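Subject: Re: [wuma-teleop] Grip slipping on squeeze bottles during demos

On September 3 at 9:40 a list member wrote:

> We are recording bottle demos with the Oltero gloves and the hand keeps
> losing the bottle when the operator rolls the wrist. Cups and boxes are
> fine. Out of 34 takes we kept 2. Is this a calibration problem or
> do we need more practice? We are on the stock thumb mapping.

Probably the thumb mapping. We had the same trouble on the Kirnar setup and spent a good while blaming the operators.

The stock mapping scales the thumb from your own hand at rest. When you curl your fingers around something narrow, the glove reads less thumb travel than you are making, so the robot thumb stops short. Boxes hide this, as the palm does most of the holding. Redo the calibration with a real bottle in your gloved hand, and hold the closed pose for three seconds before you save it.

Two other things that helped here:

Slow the wrist roll. We cap it in the Wuyts config file, and the operators stopped noticing after a day.

Start recording after the grasp has settled. If the fingers are still hunting in the first part of the take, the policy learns the hunting too.

We also stopped throwing out takes where the bottle ends up at an angle. As long as the hand keeps hold of it, we keep the take – our set is at 227 now, and the tilted ones have not hurt training as far as I can tell.

For the grip itself, compare yours with this: 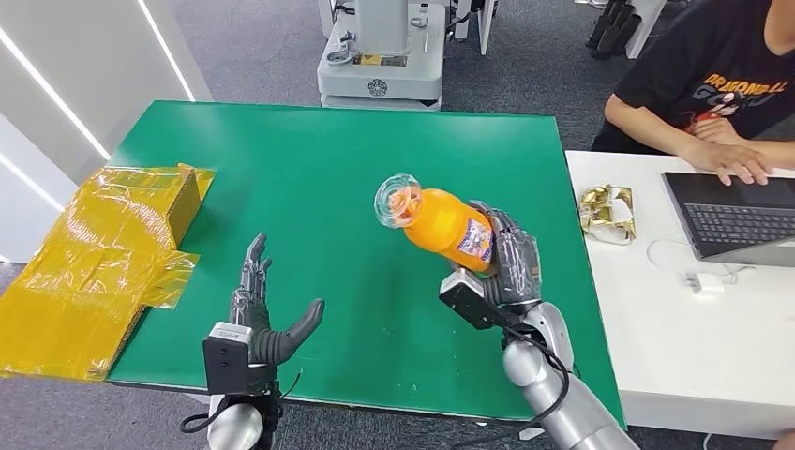 Right hand holding the bottle tilted, neck to the upper left. Left hand empty, thumb out.

If your fingers don't get around the far side like that, fix the calibration before you record any more. I can send our thumb values, but they are for one operator's hand and I would not expect them to carry over.

Which firmware are you on? The glove offsets changed between versions 2 and 3, and old calibration files load without a warning.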